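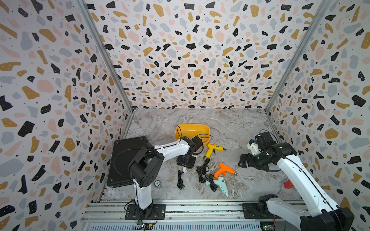 Terrazzo walls with a marble-pattern floor: too busy, or leave it?
Posted by fernhill_b, 2020-05-21

I'm trying to decide whether to keep two patterns together or swap one of them before I order any more. The paper is Brondico, one of their terrazzo prints, and I've got it on three sides of a small enclosure with a marble pattern underneath. The background is off-white, with flecks in black, mustard, dusty pink and a pale blue-grey, and the floor is light grey with darker veining. I like each of them by itself. Put together I keep changing my mind. The mustard flecks do pick up the yellow of the plastic bin, so I'd like to keep the walls if I can and change the floor to something plain.

Second question is corners. Aluminium posts cover mine, so I never had to turn the paper round an inside corner. The next one will be an alcove in the back room with no posts. Do you wrap or cut?

----

gatepost
Too busy for me. Terrazzo is already a floor pattern, so when you put it on a wall with another stone pattern below, the eye doesn't know which one is meant to be the floor. Plain mid grey underneath and you're done.

On corners, always cut. Wrap a few millimetres round, then overlap the next length on top of it. If you try to take a full width round an inside corner it will pull away when it dries.

----

mossop22
I disagree with gatepost on the floor. The two patterns are different enough. One is hard-edged flecks and the other is soft veins, and they're both pale. If the floor was a strong colour it would be a problem. I'd leave it.

I had Erum terrazzo in a downstairs loo with a grey marble-effect floor and it was fine for years. What did get on my nerves was how small the flecks were. From the door it just looked dirty. Large flecks are better.

----

gatepost
A loo is a different matter, you're in there for five minutes. If it's somewhere you look at all day it wears you down.

----

fernhill_b
Mine are a fair size, with tiny dots in between the big ones, so it doesn't look dirty to me. I've had it up since March and I'm not tired of the walls. It's only the floor I'm in two minds about.

How much are you both allowing for pattern matching? The label gives no repeat that I can find, and I got through 3 rolls where I'd planned on fewer.

----

tallboy_and_tins
Hold two lengths side by side on the floor and slide one until a shape you recognise lines up. Pick a big black fleck, they're the easiest to spot. Measure from that fleck to the next time you see the same one on the same length. That's your repeat. With terrazzo you can often get away without matching at all as long as you don't slice a large shape in half at the join and leave it stranded.

Also check the width of every roll before you cut. I bought a batch from Suron sold as 610 mm and one of them measured 609. You'd think it wouldn't matter, but it put my last strip out and I had a sliver of bare wall by the door frame.

----

mossop22
One millimetre is a bit fussy! That could be your tape.

----

tallboy_and_tins
Same tape on all of them, flat on the table. I was butting the joins over 6 widths, so it adds up if you've marked the wall out beforehand.

----

fernhill_b
I'll measure them all, it only takes a minute. I've gone through mine looking for a repeat the way you describe and I think I've found it, using one of the black flecks with a notch in the side.
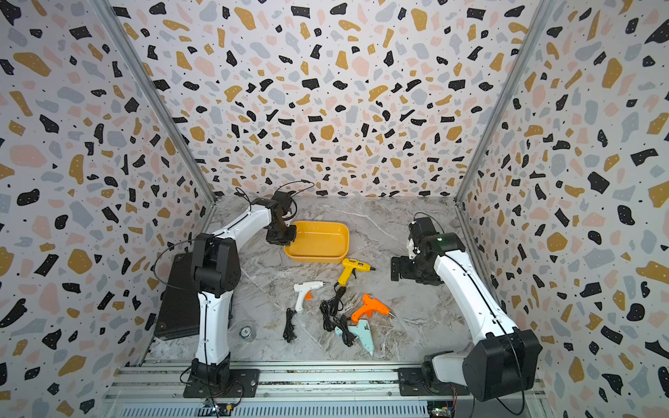
As for the floor, I tried an offcut of plain grey from Bondarchuk over part of it last night and left it there while I had my tea. It was calmer, I'll give gatepost that. It also looked flat, and the walls seemed louder than they had before. So I'm leaning towards keeping the marble after all, at least where it's already down, and using the plain grey in the alcove.

----

gatepost
That's a fair compromise. Live with the alcove for a while and then see which one you prefer. If you're going plain, get the matt version, because the shiny one shows every crumb.

----

mossop22
Still think you should leave both. What adhesive did you use on the walls? I've got a side panel to do and the ready-mixed stuff I have is past its date.

----

fernhill_b
Paste-the-wall, from a tub, thinned slightly. I'll look at the label tomorrow and put the name up.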